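Judham Cricket Community Help
Playing Conditions and Scoring

Penalty runs and the close of an innings
Asked by Lợi Kiều, October 20, 2025

Our club scores for the Poveo women's T20 league. In a recent match the side batting second needed 2 runs to win when the ball struck a helmet placed on the ground behind the wicketkeeper. The umpire awarded penalty runs and the match ended. The opposing captain has asked whether the result should be entered as a win by wickets or by penalty. Please advise how the final total is to be recorded before the November fixtures begin.

Answer from Aslak Solheim

The result is entered as a win by wickets. Five penalty runs are awarded to the batting side when the ball in play strikes a protective helmet belonging to the fielding side, and they are added to the total as extras.

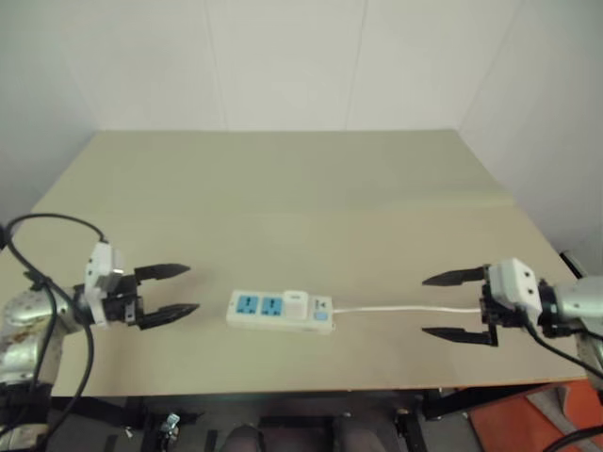

The full award stands even where fewer runs were required. If the score was 130 before the delivery, it is entered as 135, together with any runs completed before the ball struck the helmet. Penalty runs are not debited to the bowler. Scorers should confirm the umpire's signal before closing the book.

Answer from Cokell Scorer

Agree with the above. Put them in the penalty box on the sheet, not under byes. We had the same thing against Šimek and the league sent the sheet back.

Answer from a guest member

I believe it depends on the league. Check your handbook.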